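Plitness: Notes on the Revised Guild Storage Rules

With the December update, Plitness has replaced its guild storage system. The former arrangement, under which every member of a guild drew from a single shared vault, has been withdrawn. This post sets out the new rules as they apply to guilds on the Bernville server, where our own guild, Skála, has been registered since the server opened.

Each guild now receives six storage halls. A hall may be assigned to a rank, to a named member, or to the guild as a whole. The assignment is made by the guild leader at the Steward in the capital and takes effect at the next server reset. Until then the hall remains locked, and items placed in the transfer queue cannot be recovered by the sender.

Opening a hall requires a deposit of 2000 silver marks. The deposit is returned in full if the hall is closed while empty. If any item remains inside, the deposit is forfeited and the contents are sent to the leader's mailbox, where they are subject to the ordinary expiration period. Leaders are advised to check the lower shelves before closing a hall, as crafting reagents are sorted to the end of the list by default.
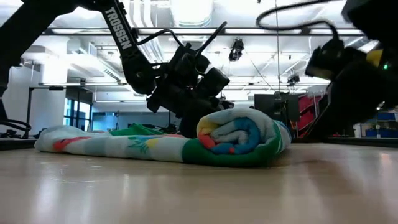

A rolled-up beach towel on a wooden tabletop.

Mounts and mount equipment are treated separately. A bonded mount may not be stored in any hall. Unbonded mounts occupy four spaces each, regardless of level, and must be stripped of saddle and barding before they are accepted. The Ruluneo stag is the one exception: its antler ornament counts as part of the animal and stays attached. Members who received a stag during the autumn event should note that the ornament can no longer be traded on its own once the mount has entered storage.

Withdrawal limits have also changed. A member of ordinary rank may take out six items between resets. Officers have no limit, but every withdrawal they make is written to the guild ledger, which all members may read. The ledger records the item, the hall and the character name. It does not record the reason for the withdrawal, and Skála will therefore continue to use the notes channel for that purpose.

Zuzana Machala has agreed to manage hall assignments for Skála through the end of the current season. Requests should be sent to her by in-game mail, with the name of the character and the rank concerned. Items left over from the old vault have been placed in the first hall and may be claimed by their original owners upon request. Unclaimed equipment will be broken down for materials when the season closes.

The rules governing alliance storage have not yet been published. A separate post will follow when they are available on Bernville.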